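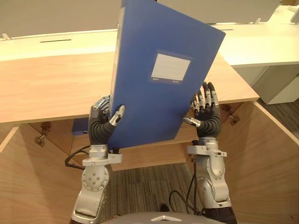
Family letters: by date or by person?

Started by marrowbone_lane, November 3, 2024

Hello all, I've been reading this board for a good long while and finally have a question of my own. When my aunt moved out of the house in Cillholm she passed me the family letters, 531 of them according to the list my cousin made, and I have been putting off the sorting ever since May. Most are between two sisters and their mother, with a great many odds and ends from in-laws, neighbors, a minister, and one very persistent man who wanted to buy a field.

My plan was to take everything in date order, one long run from the first letter to the last, and to put each one in a clear sleeve in a binder. I like the thought of sitting down some winter and reading the whole thing straight through like a novel. My cousin says I'll be sorry and that it should be one section for each writer. We get along fine, but we've been going back and forth on it for weeks now and I'd love to hear from people who have done it. What did you choose, and would you choose it again?

Reply by hollis_quilts

Oh, what a lovely job to have ahead of you! I was a person-by-person sorter for my grandmother's letters and I would do it the same way again tomorrow. You get to know a voice that way. By the time I was through my great-uncle's pile I could tell from the first line whether he'd had a good week on the farm, and I don't think I'd have caught that if he had been shuffled in with everybody else. It also makes it so much easier when some relative writes and says, do you have anything from Dad? You can just hand them the section – or copies of it, please only copies, ask me how I know.

For undated letters it's a blessing too. Handwriting changes slowly, and if all of one person's letters are side by side you can usually tell an early one from a late one. 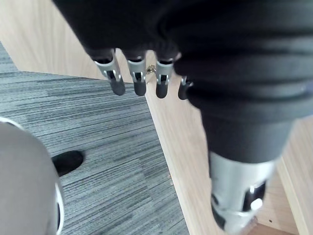

Killian Pons

Date order, every time, and I'll disagree with hollis as kindly as I can. A letter is half of a conversation. If the mother's letters are in one section and the daughters' answers are in another, you spend your evenings flipping back and forth trying to work out what on earth "what you said about the stove" was supposed to mean. I did the Boyer side of my family by person, lived with it for eight years, then took it all apart and put it in date order, and I understood more in a weekend than I had in all that time. There was a whole quarrel over a christening that I had completely missed.

The undated ones went in a section at the back, and I move them forward as I figure them out. A few will stay there for good and I've made my peace with that.

Reply by hollis_quilts

Killian, that is a fair point about the stove and I felt it in my bones! But couldn't a simple list take care of that? I keep a notebook with every letter down in date order, even though the letters themselves are kept by writer. Best of both, to my mind.

Killian Pons

It could, if a person keeps the list up. I never did. I'd turn it around and keep the letters by date and the list by writer, but I can see we're both going to end up with a list.

Reply by brerau_cousin
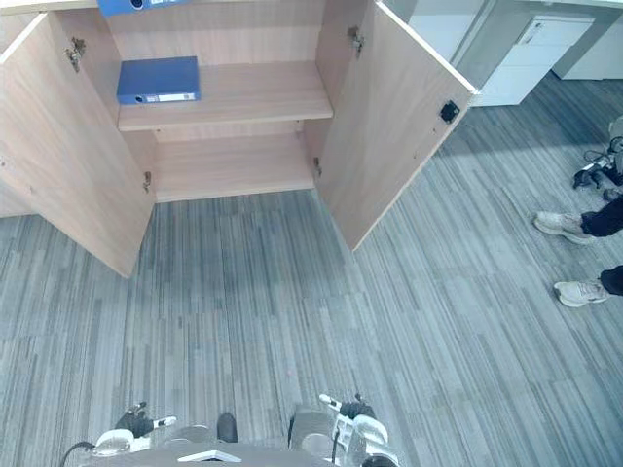
My own batch came from the Brerau branch and I went by date, but I broke it up at the big moves, so there's one binder for the years before they left and another for the years in Sturia. Each one feels like a chapter and none of them gets too fat to lift, and you can still read straight through if you have the patience. The thing I'd really want to pass along is how you store them once the order is settled. A full binder standing on end lets all the sleeves sag down on the rings, and after a year or two the pages at the front start to curl. Lay them flat on a shelf with the spine facing out, the way the blue one is on the middle shelf there, and you can still read a label without lifting anything. I also leave the bottom of a cupboard empty if I possibly can. We had water come in under the back door once and I've never trusted a floor with paper after that.

Two smaller things. Take the letters out of the envelopes and flatten them, but keep each envelope in the same sleeve, because the postmark may be the only date you'll ever get. And write on your labels in pencil. You will change your mind.

Reply by marrowbone_lane

Thank you all so much, I didn't expect such long and thoughtful answers. I read Killian's story about the christening out loud to my cousin over the phone and there was quite a silence at the other end. I think we're going to go by date, broken up at the moves like brerau_cousin's, with a list by writer that my cousin has offered to keep (she really is good about that sort of thing, far better than I am).

One more question while I have you. A few letters were started by one sister and finished by the other, sometimes months later. Do I go by the first date or the last?

Killian Pons

Last date. That's when it went in the mail.

Reply by hollis_quilts

First date, for me. But do put a note in the sleeve either way!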